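零散小件太多，抽屉柜怎么分类收纳才不会过几个月又乱？

Premen 发布于 5/5/24

家里有个小工作间，平时修修小家电、做点木工和电子制作。几年下来攒了很多小东西：螺丝、垫片、接线端子、弹簧、拆机留下来的各种件。去年12月下决心整理过一次，买了一个65格的抽屉柜，每格贴了标签，花了整整两个周末。结果现在又乱了。有的格子塞得关不上，有的格子从来没打开过，桌上还多出好几堆不知道该放哪里的东西。
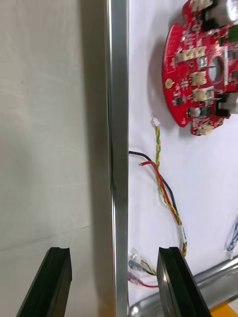

柜子放在进门右手边，离工作台要走几步。我怀疑这也是问题之一，干活干到一半懒得起身，就顺手放桌上了。另外标签是按尺寸写的，比如“M3×10”，家里人帮忙收的时候看不懂，就随便找个空格放进去。

想请教几个事情：
一、是按种类分还是按用途分？
二、格子是不是越多越好？
三、有没有办法让“收回去”这件事变得省力一点？

预算不高，300左右，最好不用换柜子。

Lolilby 的回复

我也走过同样的弯路，说一下现在的做法，用了两年多，基本没再大整理过。

先粗分，再细分。65格一上来就全部用掉，等于没有给以后留位置。建议先把所有东西倒出来，只分成几大类：紧固件、电气件、弹簧和机械件、说不清的。每一类用一个敞口的浅盒子装，放在桌上，先用一个月。这一个月里哪一盒翻得最勤，就说明哪一类值得细分。不常翻的那几盒就一直粗放着，没必要拆成十几格。

浅盒子比深盒子好用。深的看不到底，找一个垫片要把上面的全扒开。颜色最好统一，浅一点、亮一点的，小件掉在里面看得清楚。中间再留一个托盘，专门放手头这次要用的东西，干完活就从托盘往盒子里归。 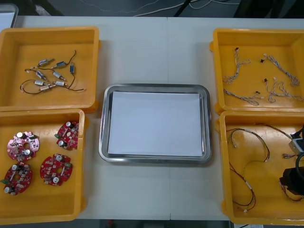
四个塑料盒加一个不锈钢托盘，盒子分列托盘两边

分完之后再谈标签。标签写家里人能看懂的话，“小螺丝，短的”比型号管用。型号可以用小字写在下面一行，自己看。我还习惯把样品粘一个在抽屉外面，热熔胶点一下就行，拆的时候也不伤面板。

关于按种类还是按用途，我的经验是常用的按用途，不常用的按种类。比如修插座要用的端子、扎带、小螺丝，我是放在一个盒子里的，拿了就走。弹簧、轴套这种一年用不了几次的，按种类放，找起来反而快。

还有一点，定一个上限。每一类最多就是那一盒，装满了就得挑掉一些。拆机件尤其要注意，很多东西留着是因为舍不得，真要用的时候多半还是买新的。
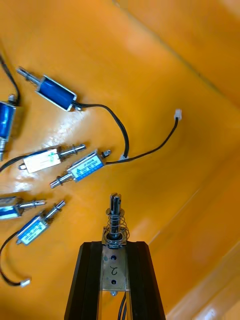 带线的件要单独说一句。电线会互相缠，一拿就带出来一串。我的办法是把线绕两圈，用纸胶带缠一下，胶带上顺手写电压。不要用橡皮筋，放久了会发黏，粘在外皮上很难弄掉。也不用每个都装自封袋，袋子一多，翻起来比不装还慢。

柜子的位置我建议挪一下。哪怕放不到桌边，也把最常用的那几个抽屉抽出来放在手边，柜子留着当仓库。

Shahbazi 的回复

楼上说得差不多了，补充一个数：我家抽屉柜是305块买的，格子多，真正常开的也就11个。所以格子不是越多越好。

“说不清的”那一盒一定要有，不然这些东西就会跑到别的格子里去。我是每个月底看一次，能认出来的归位，连着几次都认不出来的就扔。

另外桌面别铺深色垫子，掉了小螺丝很难找。

Prollum 的回复

买带盖的，防灰。我用的透明带盖的，十块钱一个，摞起来不占地方。缺点是要开盖，懒的话还是敞口的吧。

Premen 补充

谢谢各位。准备先按粗分的办法试一个月，柜子暂时不动，先去买几个浅盒子。标签也打算重写，这次让家里人来写。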